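Site visit: Ondulora packing office and Nasis warehouse

Tuesday, June 15, 2021
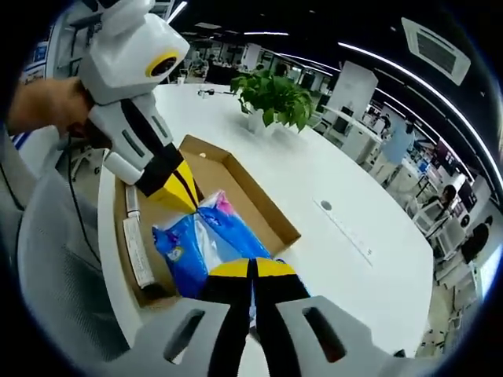 VISIT REPORTS / AUTOMATION AT WORK

Ondulora sells small household goods by mail and sends most of them out in open cardboard trays that get a sleeve put over them at the end of the line. The company has an office upstairs and a packing hall downstairs, and for the past two years it has been moving the packing work, one step at a time, from hands to machines. I went to see how far it had gotten, and spent the second half of the day at Nasis, the warehouse firm that ships for them.

The upstairs floor is open plan, with desks along the sides and a big white table with a plant on it where people can spread things out. Tray packing is worked out up here before it goes to the hall. Two hand-held grippers are used for it, white housings with black and yellow fingers, and a person works them over a cardboard tray the way you would use a pair of tongs. A soft, shiny package is a hard item for a gripper. When I watched, one tool was on the top of a blue plastic package and the other was pressing in from below, with white printed pieces lying along the side of the tray.

Dima Ghanem runs this part of the work. She packed by hand downstairs for several years before she moved up, and she still talks about items the way a packer does, by how annoying they are. Bags are annoying. Flat leaflets are worse. Boxes are fine. She keeps a list of every item in the catalog, 272 at the moment, and marks each one as ready for the arm, ready with help, or hand only. The hand-only group is still the largest.

What surprised me was how much of her day goes to watching other people pack. She will stand beside a packer for an hour and ask why the leaflet went in first, or why a bag got turned over. Most of the packers could not tell her the first time she asked. After a few visits they started bringing her answers on their own, and a good number of the tray layouts now in use came from those talks.

The packing hall

Downstairs there are 8 packing stations in a row. Two have an arm, supplied by Zoubi, and the rest are the same benches the company has had for years. The arms take the boxed items, which come down the belt at a steady pace. Each arm has one person looking after it. That person clears jams, refills the tray stack and does the last check before the sleeve goes on.

I talked with three of the packers on their break. None of them had lost a job over the arms, and the company says it has not let anyone go. Hours are another matter. The evening shift used to be staffed with temporary workers from September on, and last year far fewer were called in. One packer told me her cousin had counted on that work every fall and had to find something else. The managers did not bring this up until I asked, and then they confirmed it.

The work itself has changed in ways people see differently. The woman on the first arm station likes it. Her shoulders hurt less, and she was paid for a week of training. The man on the second one finds the day long. He used to talk across the bench while he packed, and now he stands behind a guard rail with his back to the others. He has asked to swap every second day, and the swap starts next month.

There is also the matter of the screen. Each arm station shows the number of trays done in the past hour. The benches have no such screen, and the packers there would like to keep it that way. I saw one arm station with a piece of tape over the number.

Nasis

The Nasis warehouse is a 40 minute drive away. The change there is older and mostly on wheels: carts that bring shelves to the pickers so that the pickers stay put. The software is called Pendix, and everyone on the floor has an opinion of it. Pickers walk far less than they used to. They also told me that the walking was the part of the job where you got to see people.

The shift leads have gained the most, as far as I could tell. They used to spend the first hour sorting paper slips and now they spend it on the floor. What they lack is someone on site who can fix a cart. A stopped cart blocks a lane, and the repair line is only open during the day — the night crew just works around it.

Practical notes

Visits to Ondulora are by request, in groups of no more than six. Closed shoes are needed in the hall, and photos are allowed upstairs only. Allow two hours, and ask to see the tray table before you go down, while there are people at it. Nasis takes visitors in the afternoon. A third arm is due at Ondulora in November, and Ghanem has said I can come back once it has been running for a few weeks.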